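The Productivity Notebook Problem: speaker notes

Kausar Orakzai
2018-01-23
4 min read

Start without the title slide. Ask who has a half-used planner at home. Wait for the hands. Mine is in the hall drawer under the takeout menus.

What I was asked to talk about is whether writing things down by hand makes you remember them better. I said yes to the invitation before I'd read much, and then I read a lot, and I'm less sure than the people selling notebooks are.

The claim, as it usually gets made: handwriting is slower, slow means you have to pick what matters, picking makes it stick. Sounds fine. I believed it for years. But look at who repeats it. Kunine put it on the sleeve of their spring planner. Sultik has a whole page on it, with a drawing of a brain. Neither one says where it comes from. I wrote to both in March and got a discount code from one of them.

(Pause here, they usually laugh at the discount code. If they don't, move on.)

Next, highlighting. Same story, worse. People highlight because it feels like work. I've bought used textbooks where whole chapters are yellow. What was the reader going to do with that? Go back and read the whole chapter, I suppose, only now in yellow.

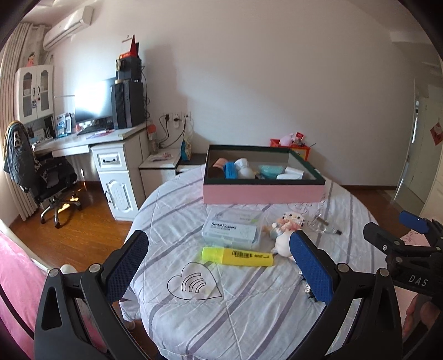
Then the survey. Baidoo, the app people, asked 3,627 of their own users if the app had made them more organized. Most said yes. Well, they would. The ones who gave up had already deleted it and never saw the question. Of those who answered, 386 had been using it for a year or more, and that's the group in all the ads. Say this slowly. It's the main point of the talk and last time I rushed it.

Someone will ask, "So does nothing work?" I don't know. Testing yourself with the book closed seems to hold up better than most of it, and I'd bet on that before I'd bet on a pen. It's also unpleasant, so it doesn't sell. Don't promise more than this. I'm not a psychologist and the people in Putonside caught me acting like one.

Story about my sister's grocery list, if there's time. She writes it, leaves it on the counter, and gets home with everything except the eggs. One sister is not a study. Say so.

Skip the slide with the two charts if we're past 30 minutes. The left chart starts its axis halfway up and I still haven't fixed it.

Last bit: if you like your planner, keep it. I like mine, when I can find it. Just ask for the source before you pay for the second one. Questions, then coffee.

1,034 shares | Comments (30)

Contact | © 2018 Kausar Orakzai | Back to top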